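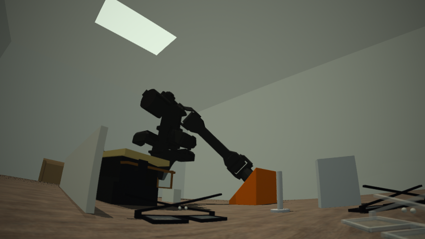 Page 1 of 22

Planner thread, because I've been staring at this simulated room long enough to start paying rent in it. The arm is simulated. The orange wedge is simulated. My annoyance is locally sourced.

The job: get the gripper onto the wedge, lift it, and carry it over to the right without touching the thin white post. Simple for you. Simple for a toddler. The planner has notes.

First problem was the wedge itself. Our grasp sampler (part of Tidus, our in-house planning stack) grew up on boxes and assumes every object has two nice parallel faces. A triangular prism has two as well, on the ends, and the sampler kept proposing the slope.

So I added a check on the surface normals at both contact points. Of 804 candidate grasps, 187 survived. I was thrilled until I saw that 70 of those had the wrist going through the floor. Very strong grasps, though.

Fingers down at the upper edge is where we are now. The contact solver thinks that counts as touching. The grasp scorer thinks it counts as nearly touching. They read the same state and have different tolerances, and I found this out by adding a print statement like an animal.

Sayaka Yoshida asked why the tolerance lives in two config files. Great question. I wrote both files.

Next up, the post. In the collision model it was a box as wide as its round base, all the way up, so the planner thought it was dodging a chimney. I split it into a disc and a thin cylinder, and paths that used to go on a scenic tour of the ceiling got a lot more modest.

The clutter stays, by the way. Panels, sticks, little white balls, the tray with the glass panes. Rulska, our scene generator, scatters it all from a seed, and I've stopped taking the seed personally.

Glass is its own thread. Short version: the collision checker doesn't care that it's see-through, and the simulated depth camera cares a great deal. For now the planner gets ground-truth poses and perception gets a stern talking-to.

To the person asking if I've tried turning up the planning time: yes. It found the same bad path – with more confidence.

Merging the normals check tonight. The tolerance fix goes in once I've decided which of my two config files was lying.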